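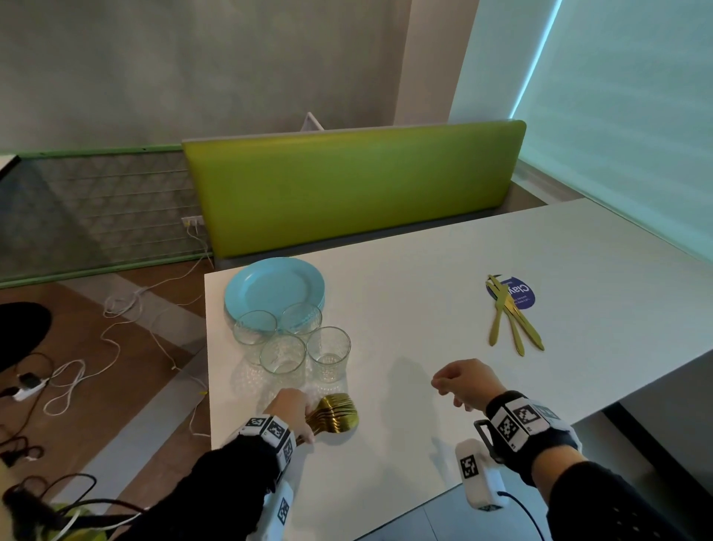
Light blue plates, glasses and gold-colored spoons on a white table at Fesmont.

Reading time: 1 min
Search Search for:
Print | E-mail

The Fesmont open day in January drew up to 40 visitors. Anisa Majimbun took our group through the dining room, where we spent most of the morning on table setting. The green bench is more comfortable than it looks - firm, with a good padded back. We saw the storeroom at 12 and had soup after that. Ekene Garba asked about hiring the room. It seats 16.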